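About Notton Street Language School

Notton Street Language School teaches English to adults in Vukdale. We offer day and evening classes at five levels, from complete beginners to people getting ready for college or a professional license. We also run a citizenship class twice a year and a pronunciation class on Saturday mornings.

The school was started by Hemant Kanaujia, who had taught high school English for many years and was giving free lessons to neighbors at his kitchen table. When the group outgrew the table he rented two rooms above a pharmacy on Notton Street. We have moved once since then, to the building across the road, and kept the name.

Eyerusalem Tefera is our director. She came to the school as a student in the Level 2 evening class, later trained as a teacher, and took over the daily running of the school when Hemant cut back his hours. He still teaches the Thursday grammar workshop and interviews all new teachers.

How we teach

Classes are small and meet for two hours. Each one has a speaking part and a writing part. We use a textbook at the lower levels, but after Level 3 most of the reading comes from ordinary life: leases, school letters, local news, bus notices, work manuals. Students are welcome to bring in papers they are having trouble with. Remove your account numbers first, please.

New students take a placement test of 40 minutes. It includes a short conversation with a teacher, and that conversation counts more than the written score. If the class turns out to be too easy or too hard, you can change levels during the first two weeks at no charge.
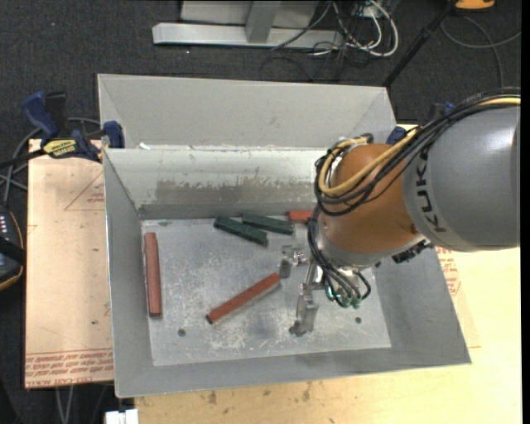 Our English for Work course is taught in the evening and is open to anyone at Level 3 or above. It covers job interviews, phone calls, shift notes, safety talks and the kind of small talk that goes on in a break room. A good deal of time goes to naming things and saying where they are, which is harder than it sounds: the gripper is over the bin, the fingers point down, the cables loop around the joint, there are two holes in the plate. Students practice these sentences in pairs, then write them up as a short note to a coworker. Spelling is corrected, but we care more that the coworker would understand.

Our students

Our enrollment book, which goes back to the rooms above the pharmacy, now has 2359 names in it. Of those, 853 finished Level 5. Many others left earlier because they had learned what they came for, found work with different hours, or moved away. Former students can come back at any time and do not have to repeat the registration fee.

Fees and enrollment

The main intake is in September, and we take new students in the other terms when there is space. Fees can be paid by the month. The Hailu Fund, set up by a former student's family, pays part of the cost for students who need help. Ask at the front desk for the form, which is a single page.

The office is open Monday through Friday from noon until the last evening class begins.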